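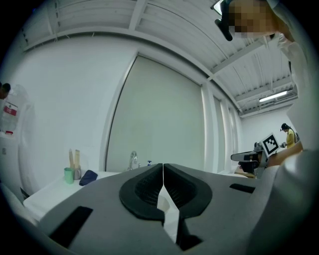

HOME & LIVING | The Shared Sink

Give me a sink with two bowls and I'm happy for the afternoon. I've written about sofas, lamps and a staircase that cost more than my car, but the basin is where a home gets used, morning and night, and it deserves a bit of love!

The room at Kunley has white walls, a big sliding door and a ribbed white ceiling, so anything with a colour gets your attention straight away. A mint-green cup. A folded navy cloth. Two wooden utensils standing up in a grey metal cup, which is such a simple way to keep them to hand that I went home and did the same (mine is an old tea tin, and it's lovely).

Trinidad Calvo set up the washing area in May with Kuo-hua Fu, and they agreed early on that it should stay small. "People buy a caddy, then a rack for the caddy," Calvo told me. "A cup does it." Fu was the one who held out for the divided basin. He grew up with a single deep bowl and still talks about the queue.

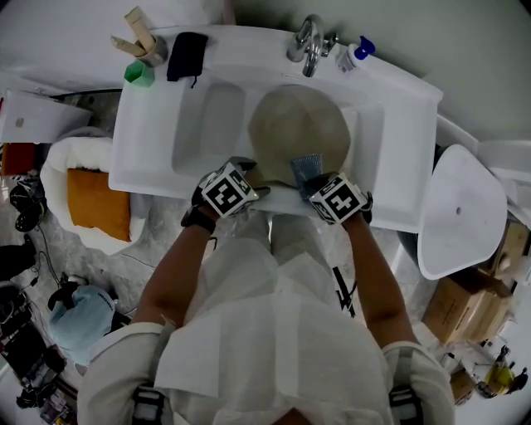
Scrubbing in the larger basin, with the pump bottle beside the tap. Kunley, Sep 5, 2022

The two sides aren't equal, and that's what I like best about it. The smaller one on the left is right for a cup or a handful of brushes, while the larger one takes something big and round without a fight. The curved tap sits between them at the back, and there's a flat stretch of white top to the right where you can put things down.

And the cloth over the back ledge! I'm a convert. Calvo folds hers in thirds and swaps it every evening, and she keeps the pump bottle on the right whatever else moves, so she can find it with her eyes shut.

Fu would like a shelf next. Calvo says he can have one when he has used the same cup for 200 days, and when I left he was on 137.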